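**Caderno de ensaios, outubro**
Avaliação do kit de preensão manual Prikine, fornecido pela Nowicki
Responsável pelo registo: Marcelino Gallardo. Revisão: Dorin Olteanu.

Prossegue a avaliação do kit Prikine, com vista a uma eventual aquisição para a linha de embalagem de Nidumbridge. A unidade em ensaio é a n.º 2302, com os dedos de série.

Antes do início da sessão verificou-se o aperto dos parafusos do bloco de fixação. Dois encontravam-se abaixo do valor indicado na ficha do fornecedor e foram reapertados. A folga nas articulações mantém-se dentro do admissível. O manual continua a não indicar o intervalo de lubrificação dos casquilhos, questão já colocada à Nowicki por escrito e ainda sem resposta.

O ensaio incide sobre embalagens flexíveis, categoria em que o kit anterior, da Conodwood, foi rejeitado. Foram previstas 8 tentativas por artigo, com aproximação vertical e com aproximação oblíqua. Para efeitos de registo, considera-se válida a preensão mantida durante três segundos sem deslizamento da película.
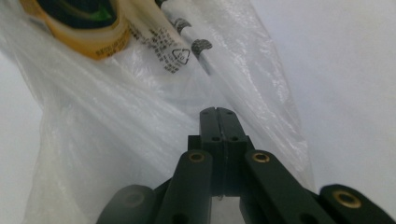

A película fina reflete muito a luz do teto, pelo que se solicita a repetição da série com iluminação difusa. Convém igualmente anotar em que ponto os dedos fecham relativamente às dobras do saco, dado que a folha de registo atual não prevê esse campo.

Pendente:

- resposta da Nowicki sobre lubrificação e prazo de entrega de dedos sobresselentes;
- proposta de preço para 3 unidades, com e sem contrato de assistência;
- revisão da folha de registo (D. Olteanu).

O parecer sobre a aquisição fica suspenso até à conclusão da série com iluminação difusa.

M. G.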